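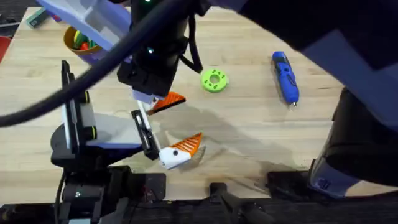
I want to write something about the shadow problem in our grasp planner, as three people asked me after my last thread. The planner is called Stivis and it decides where the fingers should close. It works well on an object in even light. But when both arms are over the table, their shadow lies on the wood in the middle and on the right, and our segmentation sometimes took the soft edge of this shadow as the edge of an object. The green ring is a good test for it, and the blue screwdriver is a more difficult one.

---

First, how the software is divided, so that the rest is understandable. Stivis takes the image and proposes grasps. Statar is the motion planner, it takes one grasp and looks for a path which does not touch anything. Between them there is a small scoring step. I am responsible for the scoring step, and so also for most of the mistakes below.

---

The scoring step receives up to 200 candidates per image. Each has a position, an angle and an opening width. I must sort them, and Statar tries the best ones until one has a path. If the sorting is poor, everything still works, only slowly, and this is why it took us so long to notice.

---

We noticed it in the logs. I had a script which plots the planning time for every attempt, and there was a second hill in the plot. The normal hill was under 200 ms. The second one was near 2000 ms, which is our timeout. I had looked at this plot since November and always thought the second hill was the network.

---

It was not the network. Pirjo Kauppinen opened the slow attempts one by one in Brannigan (our log viewer) and saw that in most of them the first candidates were lying on a shadow edge. Statar tried to reach a good position over an empty piece of table, with an angle that made no sense, and of course it had difficulties.

---

My first idea was the obvious one: remove the shadows from the image before segmentation. I spent a week on it. There are many nice methods in the papers, and on a sharp shadow they are fine. On a broad soft one they also removed part of the wood grain, and after this the segmentation found new objects in the places where the grain was only half removed.

---

A wooden surface is not a neutral background, I should say this more clearly to people who start. It has streaks and small dark spots, and each of them is a possible false edge. I would still keep it. A planner which needs a perfectly plain table is not useful to anybody we work with.

---

Second idea, from Cosimo Farina: we know where the arms are. The joint angles are there in every cycle, so why do we ask the camera to discover the shadow when we could predict it? One needs the positions of the lights, a mesh of each arm and a simple projection onto the plane of the table.

---

I was against it, I admit. I thought we would need to measure the lights very exactly, and then somebody moves a lamp and everything is wrong again. Cosimo's answer was that we don't need the exact shadow. We need only a region where we trust image edges less. It can be too big and too soft.

---

So now there is a "doubt map". It has the same size as the image, with a value from zero to one for each pixel. High doubt means that an arm probably blocks some light there. The score of a candidate is reduced when its contact points depend on edges with high doubt and when the depth image shows no step in the same place.

---

The part with the depth is important. Without it we punished every real object that happened to be in the shadow. In my first version the ring got a very low score whenever an arm was above it, and the planner waited politely for the light to come back. In a log file this looks very stupid.

---

About the ring: it taught us another thing. A thick ring has two sorts of grasp. You can close over the whole outside, or you can put one finger in the hole and pinch one side. Stivis proposes both. For the scoring they look nearly equal, but for Statar they are very different.

---

When one finger goes into the hole, the last part of the approach must be vertical and the lateral tolerance is small. When the gripper goes over the outside, it needs a larger opening, and one finger can come near to whatever lies next to the ring. With the screwdriver as a neighbour, the best answer depends on how this is turned.

---

Before, I gave both sorts the same clearance cost. Now the cost is calculated with the real outline of the fingers, including the pads at the tips. The pads are ribbed and they were missing in our old collision mesh. A few millimetres, but in a hole this is a lot.

---

A word on the screwdriver. It is long, the bit is thin and shiny, and the grip part has different colours. The segmentation liked to cut it into two objects, and one of them was the bit alone. Then we had very confident grasps on the bit. Confidence is a number I have learned to read with some distance.

---

There we did nothing clever. If two segments touch and the depth continues smoothly from one to the other, we merge them before scoring. Pirjo wrote it in one afternoon. I had planned a month for a learned solution, and I have given this month back.

---

Now the second arm. Statar plans for one arm and treats the other as an obstacle which moves along its known path. In the doubt map both arms must be included, also when one is only parked. For some time I included only the active one, and the parked arm made a false object each time in the same place.

---

Cables are still not solved. An arm has a mesh, a cable has an opinion. It bends differently for each pose and we have no sensor in it. In the doubt map I put a wide band where the cable can be, and in the collision check Statar uses a few thick capsules. It is conservative and it costs us some paths that would be perfectly possible.

---

Results, with the caution that this is our own table and our own objects. We replayed 600 recorded attempts through the old and the new scoring. With the old one, 11 of every 200 reached the timeout. With the new one the second hill in the plot is gone, and what remains are single cases which I can open and read.

---

Replay is not the same as running, I know. In a replay the planner chooses another grasp, but the recorded world does not answer to it. So these results say only that the planner finds a path faster to a more reasonable place. They say nothing about whether the object was then held.

---

What I would do differently: save the rejected candidates from the first day. We saved only the winner, and for half a year we could not see what the winner had been compared with. Brannigan shows now the whole sorted list, with the reason for each rejection in words. The files are bigger and the meetings are shorter.

---

Somebody will ask about the cost. The doubt map is computed at low resolution and then enlarged, since it is soft anyway. The meshes are simplified very strongly, an arm is only a few boxes and capsules. In the profile it is hard to find next to the segmentation.

---

And somebody will ask if one could train the segmentation with more shadows. Yes, and Mistonley, the team which maintains the training set, is adding them. I would keep the doubt map also then. When it makes an error I can draw it over the image and understand in one minute which arm or which lamp was wrong.

---

Next on my list is the light itself. At the moment the lamp positions are in a configuration file, written by hand, and I am the person who writes them. Cosimo wants to estimate them from the shadows which we see during a short calibration motion. I have again doubts, but I have said this before about his ideas, so the branch is open and I will review it properly.

---

If you work on something similar, I would be glad to hear how you treat cables. Replies are open, also for long ones. I read them slowly but I read all of them.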